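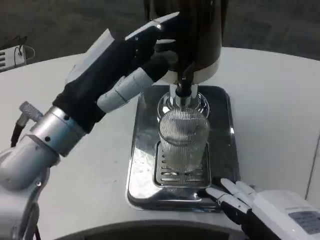 Do I need to chill the tank before I fill it?

It helps a great deal. An hour in a cool room or half an hour with cold water standing in it will do, and you'll get a much calmer first glass than you would from a warm tank.

Section 3. Setting up the Bilto on a table and pouring your first glass

Right, so by now you should have everything out of the box and washed (if you skipped Section 2, do go back, the tank smells of packaging otherwise and so will your beer). I set mine up the first time in a terrible hurry with people already in the hall taking their coats off, and I'd gently suggest you give yourself a quiet afternoon for it instead. It isn't hard, it's just fiddly in two places, and I'll shout when we get to them.

What you need to hand: the base plate, the drip tray with its slotted grate, the column and collar, the tank, the spigot with its washer, a jug of cold water, a tea towel and a tall glass.

3.1 Putting the base together

1. Pick a flat, hard table that doesn't rock. Push down on each corner with your hand. If it moves, fold some card under the leg now, while there's nothing on top.

2. Wipe the table and the underside of the base plate. A single crumb under there will make the whole thing tick every time you pour. Drove me mad for a week.

3. Set the base plate down with the tray end facing you. Leave enough table in front for your wrist and a glass.

4. Lower the drip tray into its recess and press the two front corners. You want it sitting flush, with no lip to catch a glass on.

5. Stand the collar and column on the plate and turn clockwise until it stops. Hand tight, please! I once used a strap wrench on mine and had to ask Fiifi Bonsu from down the road to help me get it off again.

Note: the base shows every fingerprint. Don't bother polishing it yet, you'll only be handling it again in a minute.

3.2 Fitting the spigot and tank

First fiddly place coming up.

1. Check that the washer is on the spigot. It's small, it's black, and it likes to stay behind in the washing-up bowl.

2. Feed the spigot through the hole at the bottom of the tank from the outside, and run the nut on from the inside with your fingers. Keep the spout pointing straight down while you do the last turn. It will try to wander off with the nut, so hold it firmly.

3. Lift the empty tank with both hands and lower it onto the column. Turn it gently until you feel it drop. It's only a little drop, so take your time and wiggle.

4. Look at it from directly in front. The spigot should be over the middle of the drip tray. If it's off to one side, lift, turn and try again.

5. Close the lever before you put anything in the tank. (I know. I know. But I've done it twice.)

Caution: never carry the dispenser by the tank once it's together. Lift from under the base plate, with the tank empty, and get a second person if your arms aren't up to it.
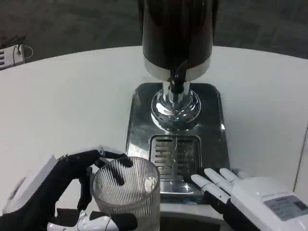 Spigot, chrome collar and slotted drip tray, seen from the front.

3.3 The water test

Please don't skip this, however thirsty you are. Water on the table is a nuisance, and beer on the table is a nuisance that smells.

1. Pour 1,173 ml of cold water into the tank. It's a daft number, I agree, but it's what the sheet in the box asks for, and it leaves the level comfortably above the washer.

2. Dry the outside of the spigot and the bottom of the tank with the tea towel, properly, right into the corners.

3. Leave it alone for eight minutes. Make tea.

4. Run a dry finger around the back of the spigot. If your finger comes away wet, empty the tank, take the nut off, seat the washer again and start over. In my experience it's the washer every time.

5. Run the water off through the spout into a jug, and pour any that has gone in the tray down the sink.

3.4 Filling

1. Take the lid off and put it somewhere clean, upside down.

2. Tilt your bottle or can so the beer slides down the inside wall of the tank. Straight down the middle gives you a tank of foam and a long wait.

3. Stop at 1,792 ml. You can see how much you've put in by keeping the empties lined up and doing the sum, or use a measuring jug if you're the careful sort. I'm a lined-up-empties person.

4. Lid back on, and let it settle for as long as you can bear.

Note: squash and iced tea work nicely too. Strain out any fruit first. One lemon pip in the spigot is enough to keep it dribbling all evening, and you won't find it until you've emptied the tank.

3.5 Pouring the first glass

Second fiddly place! Mostly it's a matter of nerve.

1. Choose a tall glass that fits beneath the spout with a bit of air to spare. I like the ribbed tumblers for this, they give you something to hold when your hands are cold and damp. Rinse it in cold water and shake it out.

2. Stand the glass on the grate, upright, with the spout over the centre of it.

3. Steady the glass with one hand and work the lever with the other. Go all the way, in one movement. A half-open spigot spits and froths, and a lot of people then close it further, which makes it froth even more.

4. Close it a finger's width before you think you should. There's always a last little run after the lever goes back.

5. Wait for the drip, then take the glass away. The drip lands on the grate and goes through the slots and everyone's happy.

Expect the first 155 ml to be mainly foam. I pour that into a spare glass and let it sit at the back, and it's usually quite drinkable later on.

Caution: don't lean on the lever or hang anything from it, including the bottle opener. And keep small children away from the front edge of the table, as they will find the lever before you've finished telling them about it.

3.6 If something's not right

Nothing comes out. Lift the lid and put it back. It may be sealing too well and holding the beer in.

It comes out sideways. The spout has turned. Empty the tank, loosen the nut, straighten it and do the water test again.

It drips after closing. Work the lever open and shut a few times over a glass. If that doesn't cure it, there's a bit of something in there, and you'll want the small brush from Section 5.

The tray is filling up. Empty it when you first notice, and carry it level. The slots are no help at all once the liquid reaches them from underneath.

The glass wobbles on the grate. Lift the grate out and have a look at how it's seated, mine goes in crooked if I'm not paying attention.

3.7 Before you go to bed

Even if you're tired, run the last of the beer off, pour a jug of warm water through and leave the lever open over the tray's deepest part with a glass under the spout. Take the lid off so the tank can air. The proper wash can wait for the morning and is in Section 4, along with what I use on the chrome (Oltirex, on a soft cloth, and only a dab).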